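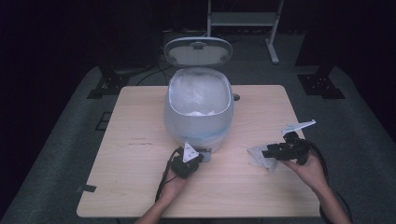
Print this page | E-mail this page

Less in the bin: a talk on rubbish in shared buildings
Speaker notes, Reshma Mahlangu

Last updated: Nov 28, 2022

Slide 1. Title
Say who I am and that I look after waste and cleaning contracts at Shezi House. Thank Wilfredo Cabrera for the invitation. Mention that the talk runs for half an hour and that questions can come at any point. Ask people at the back to shout if the microphone drops out.

Slide 2. Where we started
Shezi House has 12 floors and 248 desks. In July last year every desk had its own bin. The cleaners went round each evening and changed every liner, including the ones with a single tissue in them. We were paying for the liners, for the time and for the lift.

Ask for a show of hands: who has a bin under their desk at work? Leave a moment for this. At Ekero it was nearly everyone.

Slide 3. What was in the bags
We tipped out one evening's bags from four floors on to a sheet in the loading bay and sorted them by hand. Gloves, masks, bad smell. The heaviest pile was food. The biggest pile by space was paper towels from the kitchens and washrooms, most of them used once to dry hands. Then cups, then sandwich packaging, then clean office paper that should have gone in recycling.

Don't read the table out. Point to the towel row and move on.

Slide 4. Taking the desk bins away
We did one floor first, the sixth, and left it for a month before doing the rest. Each floor got two sorting points, one by the kitchen and one by the stairs. Complaints came mainly in the first week. The commonest was about apple cores and teabags, from people who eat at their desks. A few people brought in bins from home. We let them keep these as long as they emptied them themselves, and most had gone by the time the other floors changed over.

If someone asks about medical needs: yes, we kept desk bins for anyone who wanted one for health reasons, and they didn't have to explain it to their manager.

Slide 5. Choosing the bin
People expect this slide to be dull and then it gets the most questions. What we look at now:

- A lid. Food waste without a lid means fruit flies by summer.
- A lid that stays up by itself, so you have both hands free when changing the bag.
- A liner big enough to fold well over the rim. If it only just reaches, it slides down with the first heavy item.
- Smooth sides that can be wiped.
- Small enough for one person to lift when full.

We tried bins from Naler and from Erora. I'm not going to recommend one over the other, and the right size depends on how often you empty it. Buy one and live with it for a fortnight before you order the rest.

Slide 6. Liners and cloths

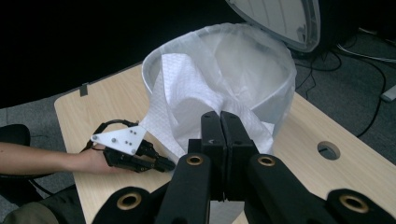
Lid up, liner folded over the rim, and a textured cloth over the side of the bin.

Two points on this slide.

First, liners. With the desk bins we got through roughly 1,000 a week. We now use 200. The bags are bigger, so the saving in plastic is smaller than those numbers make it look, and I should say so before someone else does. The saving in time is real. The evening round finishes earlier and the cleaners have moved on to jobs that were being skipped, such as the stair rails and the insides of the microwaves.

Second, cloths. Every kitchen now has a stack of washable ones for wiping down worktops, with a basket for the used ones. They are washed hot and dried fully before going back out. Keep separate cloths for food areas and washrooms, in different colours. We lost quite a lot at the start because they were being thrown away with the paper towels. A label on the basket helped. Moving the basket further from the bin helped more.

Slide 7. Signs
Our first signs had too many words. People stand at a bin for about two seconds. Show the old sign, then the new one with pictures of the cups and packaging from our own café. If your café changes its packaging, the signs have to change the same week. Ours were wrong for most of a month.

Slide 8. What still goes wrong
Coffee cups with coffee in them. Visitors and meeting rooms, where lunch gets delivered and everything ends up in one bag. Batteries. We have no good answer on meeting rooms and I would like to hear from anyone who has.

Slide 9. If you want to try it
Sort one evening's rubbish before you buy anything. Talk to the cleaners before you talk to the staff. Do one floor first. Tell people the date well ahead, and don't change it.

Slide 10. Questions
Leave the contact details up. Copies of the sorting sheet are on the table by the door. Wilfredo has the roving microphone.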